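Workshop tips for the student robotics club, part 4: putting a pen in a cup

Everyone who joins the Edevura robotics club wants to build something with legs. Everyone who joins the Edevura robotics club spends July putting a pen in a cup. The Prerkent round is scored on it this year, in simulation, and what follows is what our bench notes say once the swearing is removed.

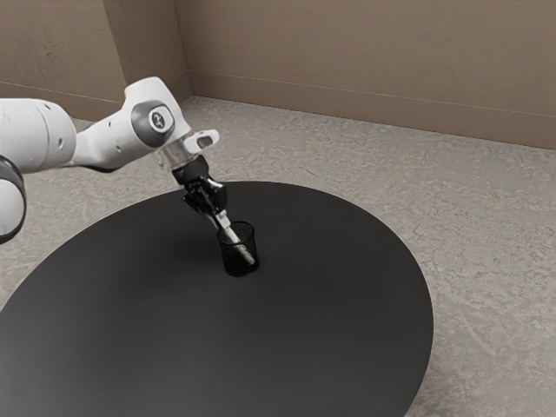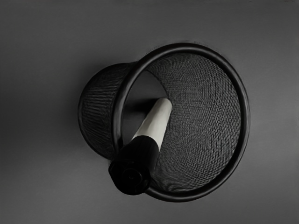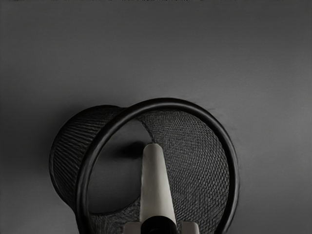
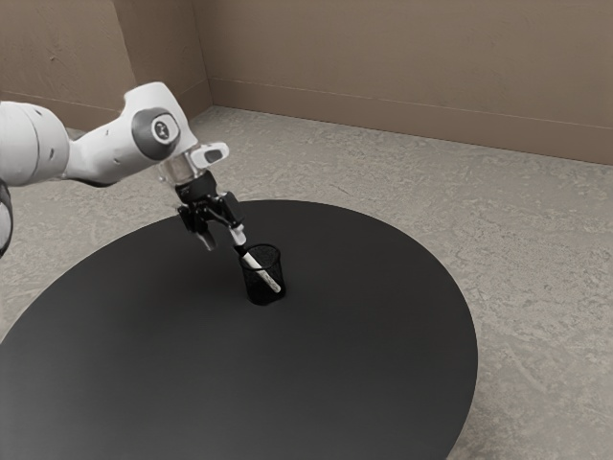
Go in on a slant. New members insist on a perfectly vertical pen, as though the judges were hanging wallpaper. A leaning pen counts, and the wrist has an easier time of it.

Mind the mesh. A perforated wall is a lovely thing on a desk and a misery in a physics engine. If your collision shape is a solid lump, the pen will stand on top of it looking smug. Check the hollow first, then blame the gripper.

Black cup, black table: pick one. If you're stuck with both, as we are, get your program to look for the pale barrel and work back from there. We lost a whole evening to edge detection before somebody tried this.

Open the fingers slowly. Ours used to let go like a toddler with a spoon. Stretching the release to 200 steps cured most of it.

Save your failures. Of our first 598 tries, the useful ones were nearly all bad. Put them in a folder with a sensible name. "New folder 11" is not a sensible name, and you know who you are.

Don't leave 3000 tries running on the club computer at supper time without a note taped to the monitor. Someone will want to print a poster, and they will find the power button.

Keep a real cup and a real marker beside the keyboard. When the code makes no sense, do the move by hand, at half speed, and watch your wrist. You'll feel silly. Bring a doughnut.

Recent tips
Labelling cables so the next person can read them
Getting glue off a cutting mat
Osteck screwdriver sets: which bits go missing first
Moroz Cup packing list
What colour to paint a tool board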